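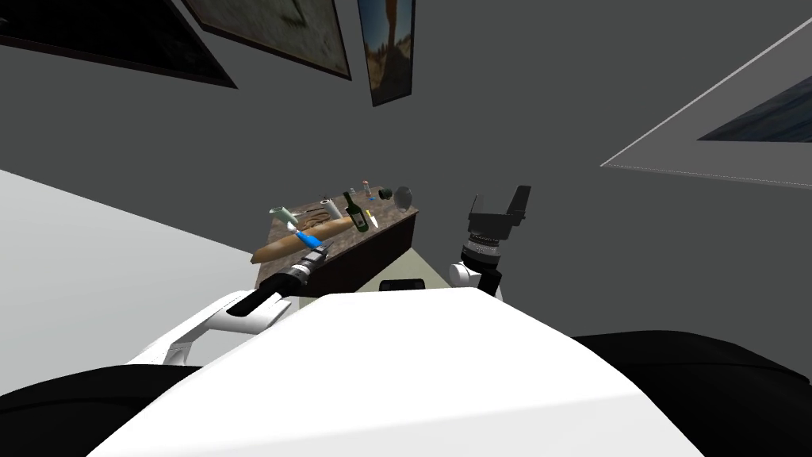 Jacqueline Marchal puts the question the way most first-time buyers do: how much of the money should go on the robot, and how much on finding out whether a robot is wanted at all? Equipment planning for two-armed service robots is the branch of project budgeting that tries to answer her. It covers the choice of arms and grippers, the trial period, the room, the people and the upkeep, and it has grown into a surprisingly lively subject.

Planning and budgeting for two-armed robots
By the Windside editors
2022-07-25

Scope

A two-armed robot is usually bought as a torso with a pair of arms, with the grippers priced separately. The plan therefore has at least two main lines from the outset. Buyers new to the field often put nearly everything into the first and are then startled by the second – a gripper that copes well with a tin may be hopeless with a knife handle, and a change of gripper can mean a change of wrist fitting, cabling and software too.

Simulated trials

Many plans now begin with simulation. A model of the robot is set to work in a rendered room, reaching for everyday goods on a table: a baguette, a bottle, a bowl. The attraction is plain. Reach, table height and shoulder clearance can all be tried before any order is signed, and a poor layout costs an afternoon instead of a refit. It is a wonderful way to learn what one really needs!

Simulation has its own costs, chiefly staff time, computing and the making of good object models. Soft and crusty foods are hard to model well, and a grasp that holds on screen should be tried again on hired equipment before it is relied upon.

The Skoltel method

The Skoltel method splits a purchase into 4 stages: simulation, hire, purchase and upkeep. Each has its own budget, and money left over from one moves to the next. The Illia kitchen project followed it over 26 months and kept 3 candidate grippers in play until the hire stage was over. Its planners had favoured the cheapest, but chose the middle one after seeing how often small items had to be picked up from near a table's edge.

The Cui worksheet, an older tool, handles the same costs on a single page. It is still liked by small workshops, though it has no line for training and leaves insurance to the user.

Costs often missed

Floor space is the commonest omission, as the arms need room to swing on both sides. Spare finger pads, safety checks, delivery through narrow doors and the retraining of staff after a software update also tend to be left out. Some suppliers include the first year's servicing; the quotation should say so in writing.

See also: gripper selection; equipment hire; whole-life costing

Reader comments (2)

petra_k: We used the Cui sheet in May and added our own training line. Works fine. Could you cover second-hand arms?

Oswin: Good to see doorways mentioned. Ours had to come in through a window.

Contact Windside | © 2022 Windside | Back to top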